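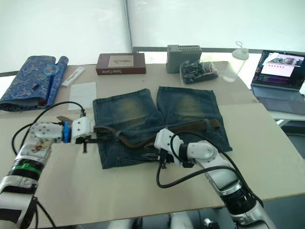 Brand Placement Guide > Section 2: Setting up a placement

Print this page | E-mail this page

Setting up a product placement in Lustow

Use this section once a producer has agreed in principle to show your client's product on screen. It covers the placement record, the scene list and the approval settings. Billing is covered in a separate section.

Before you start

You will need a signed letter of intent, the current shooting script and a Lustow login with Editor rights. Viewer logins can open a placement record but can't save changes to it.

Creating the record

1. From the main menu, choose Placements, then New.

2. Enter the production title exactly as it appears on the letter of intent. Working titles go in the Alias field.

3. Pick the product category. If the product fits more than one, choose the category your client advertises under most often.

4. Select the placement type: Background, Handled or Spoken. A product that an actor picks up or wears is Handled, even if the brand is never mentioned.

5. Click Save. Lustow gives the record a number. Write this number on all correspondence with the production office.

Note: Records created before the September update use Form 732 in place of the New screen. They can still be edited, but the placement type can't be changed.

Adding scenes

6. Open the Scenes tab and click Import. Lustow accepts script files exported from Murnen. Other formats must be entered by hand.

7. Tick each scene in which the product is expected to appear.

8. For each ticked scene, enter the minimum screen time in seconds. Leave the field blank if the agreement doesn't set one - a zero will be read as a cancelled scene.

Caution: Importing a revised script clears all ticks. Export your scene list first.

Setting approvals

9. On the Approvals tab, add two contacts from the client side. Both must sign off before a rough cut is marked as cleared.

10. Set the reply period. The default is 73 hours, counted from the time the cut is uploaded. Weekends and public holidays are included.

11. If the client has a rival brand in the same production, turn on Conflict Check and enter the rival's name.

If the colour of a logo or package has changed since the agreement was signed, attach the new artwork here. Don't replace the original file. The production office may need to show which version was on hand when the scene was shot.

Error 2: "Contact not recognized"

The contact hasn't been added to the client's address book. Add the contact there, return to the Approvals tab and click Refresh.

Related items

Section 1: Letters of intent
Section 3: Invoices and credits
Moving records from Duda to Lustow
Screen time reports with Plularen
Glossary of placement terms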